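Humanoid's thumb drifts out of its home pose between drawer runs. Calibration or hardware?

Posted in: Service robots > Hands and wrists

zemow_kitchen

I look after one humanoid in a test kitchen. Its whole career at the moment is a freezer drawer: pull the drawer open, deal with the drink cans lying in the bin, push it shut, raise a hand back to the ready pose, start over. It does this with more patience than I have ever brought to a freezer.

The ready pose is four fingers up and together, thumb out to the side. After a fresh calibration it looks great. After 60 cycles or so of drawer work the thumb reports the same angle it always did, but the tip sits 15 mm away from where it ought to be. Then it goes for a can, closes on air, and carries on as if it had a can. I admire the confidence. 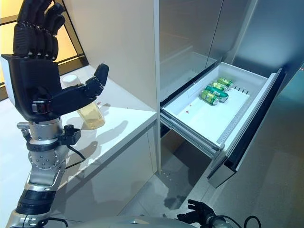
What I've done so far: rerun the hand calibration from the service menu (fixes it for a morning), swapped the hand's controller settings for the backup from last December (no change), and tightened everything I could reach with the short hex key (made me feel better). The log gives me code 162, which the manual lists as "thumb position, see dealer." The dealer is Tranthorpe, and Tranthorpe has had my ticket since Thursday.

The other hand is fine. Same software, same age. I'd like to know whether I should be taking the thumb apart or leaving it alone before I turn a small problem into a box of parts.

Mhairi Chisholm

Leave the thumb alone for now. I service a pair of these and I have taken a thumb apart, and the putting back together was a long weekend.

If the reported angle is right and the tip is wrong, the encoder and the fingertip disagree, so something between them is moving, or the whole hand is moving and taking the thumb with it. Check the second one first. It's cheaper and you don't need tweezers.

Put the arm in service mode with the motors holding. Take hold of the palm, not the fingers, and try to twist it gently against the forearm. You should feel nothing at all. If there's a little click, your problem is at the wrist clamp. The one with the knob is meant to be snugged by hand and then locked with its set screw, and the set screw is exactly where your short hex key won't go. You want the long one with the ball end. Everybody has lost theirs. Buy two.

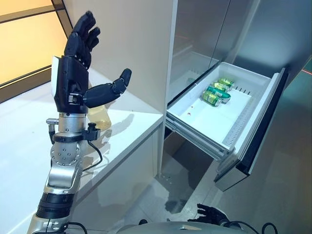
While you're there, look at how the cable is run. It needs enough slack to let the wrist turn all the way, and no more than that. On one of mine the loop was catching on the drawer front every time the arm came back up, and it was giving the clamp a tug on every cycle. Sixty little tugs and the hand had rotated enough to miss. I moved the tie down the forearm by the width of a finger and it hasn't come back.

Order of work, for what it's worth:

Motors off, arm supported on something soft. A folded towel will do.
Back off the set screw, then the knob.
Line the hand up with the mark on the wrist. If there's no mark, make one in paint pen once you've got it right, and thank yourself later.
Knob hand tight, set screw in, then the knob a touch more.
Retie the cable, then swing the wrist end to end by hand and watch the loop.
Calibrate last. If you calibrate first you are teaching it the wrong answer very carefully.

If the wrist is solid and the thumb still wanders, then it's the thumb linkage, and I'm sorry.

awan_b

had this too. turned it off and on. worked for me, no idea why

Zarby

Mhairi's right about the wrist. One thing to add: compare your good hand while you're at it. Same twist, same grip, so you know what "nothing at all" feels like on your machine.

Also, 162 isn't only the thumb on the older firmware. Ours threw it for anything in the hand that missed its target by more than 2 degrees at startup. The manual never caught up.

I wouldn't restore settings from a backup again until this is sorted. If that backup was saved with the hand already twisted, you've put the twist back in on purpose.

zemow_kitchen

It clicked. Faintly, but it clicked. The good hand doesn't. I have ordered two long hex keys and told Tranthorpe they can take their time, which I suspect they were going to anyway. Will report back once it's clamped and has a full set of drawer runs on it.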